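Week 6 – Academic freedom and the employment contract

Notes go up before the seminar, not a substitute for the reading. Handout 5 had the wrong page range for the Plenlow report, use the one on the module page.

Where we got to: two meanings of academic freedom. (a) freedom of the individual to teach, research, publish. (b) freedom of the institution to run itself without the state leaning on it. They clash more than people expect. A university can claim (b) while squeezing (a).

Today is (a) and what it's worth once a contract is involved.

Three stages to keep apart:
Before an offer – hardly any protection. A panel can prefer someone else and needn't say much.
Between offer and start date – the messy bit. Has a contract been formed? Depends what was said, what was signed, what was still 'subject to'.
In post – strongest position, but probation weakens it a lot.

Essays keep sliding from stage two to stage three without noticing. Last year's scripts were full of it.

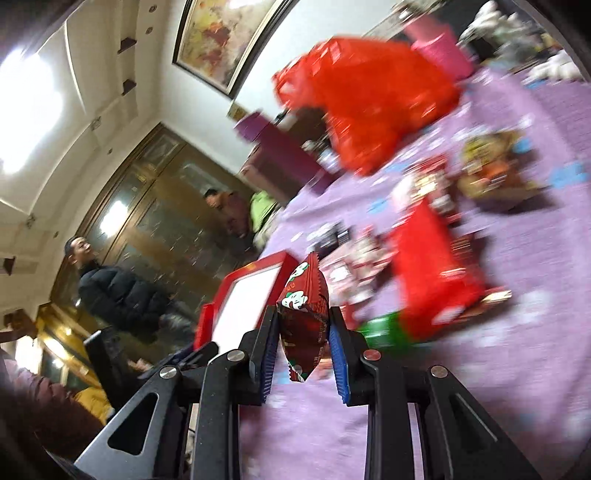 Conditional offers. Read the wording. 'Subject to references' is a narrow condition. 'Subject to approval by Council' is wide, and if approval is normally a formality the candidate will say they relied on it. Gave up the old job, moved house, took children out of school. Reliance is where most of the argument happens, even if the remedy at the end is small.

The Jarkdale problem (we'll do this in groups). Lecturer is offered a permanent post, accepts by email, resigns from present job. 3 weeks before start, the university withdraws, citing posts on a personal account. Council hasn't met. Letter talks about 'civility'. Has about 4,000 followers, never mentions students or the university.

Think about:
Is tone seperate from content? Can you punish one and leave the other alone?
Would it matter if a donor had written in first?
Department voted for the appointment. Should that count for anything?
What if the posts were made after acceptance? 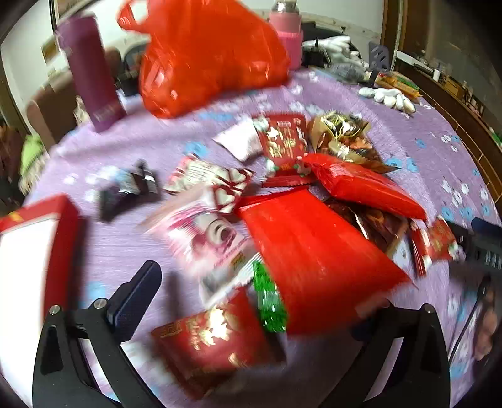

OLLON CAMPUS, December

Second half, revised after the group session. Most groups went straight to free speech and skipped the contract. Do the contract first. If there's a binding agreement the university needs grounds to end it, and the speech question comes in there. If there isn't, you need another route in.

Wu Hall statement – the one in the pack. Para 85 is the bit on extramural speech, para 20 the defintion of academic staff. Read them together. Visiting and hourly-paid staff fall outside para 20 so they get nothing from 85, however good it sounds.

Civility codes. Usual objection is vagueness – staff can't tell beforehand what would breach one, so they keep quiet. Usual reply is that students are owed a decent classroom. Both can be right. Ask what evidence there is about the actual teaching.

For next time: one side of A4 on Jarkdale, for the lecturer or for the university, pick one. No fence sitting. Hand in by 4 pm.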